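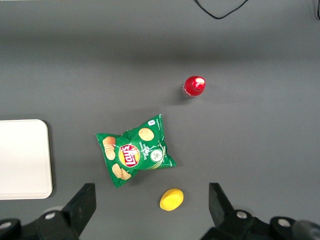
Smoke alarms, rescue stories and the Zuvstead fire fund: your questions

Search this site Enter keywords Go

Since our story in August on the Zuvstead row house fire, readers have sent us a stack of questions. Salma Shawky went through them. Some of the answers are shorter than we would like.

Did a smart alarm really save the family at number 53?

We can't say that. Trerken, which sells the alarm, put out a statement the next morning saying its product "alerted the household in seconds." The fire report says a neighbor, Othmane Hajji, was already pounding on the door when the first 911 call came in. Both things could be true. We asked Trerken for the alarm's log and were sent a brochure.

Where does the "682 lives saved" number come from?

From Trerken's own website. It appears to count every alarm that went off in a home where a fire was later reported, whether or not anyone was home. Burned toast may be in there too. Treat it as advertising until someone shows their work.

Should I run into a burning house to help a neighbor?

Fire crews say no, and they say it every time. Local news, ours included, loves the stories that end well and gives less room to the ones that don't. Call 911, bang on doors, shout, and tell the crew who might be inside and which room they sleep in.

Hajji told us he stayed on the porch. Two other outlets had him carrying a child down the stairs. He has asked for corrections and was still waiting when we last spoke.

Is the Huria fund legitimate?

It is a real account and it raised $3,212. Whether all of it reached the family is a different question. Organizer Amirul Santoso says the money was handed over, less fees. He did not give us a figure for the fees. Fadwa Mansour, whose home it was, says she has received a first payment and would rather not discuss the amount. We'll update this page if we see a statement.

What caused the fire?

Not released. You may have read that it was a space heater. We traced that claim to a comment under somebody else's article and could not get it any further back.

Do I need to replace my old smoke alarm?

Check the date on the back. If it is more than 10 years old, replace it. A plain one from the hardware store will do - you don't need a subscription to hear a beep.

Why did you change your first story?

It said eight people lived in the house, a number we took from a scanner page and should not have used. Editor Ermelinda Bragança approved the fix that afternoon.

Contact the newsroom | Corrections | Copyright Tazi Local News | Back to top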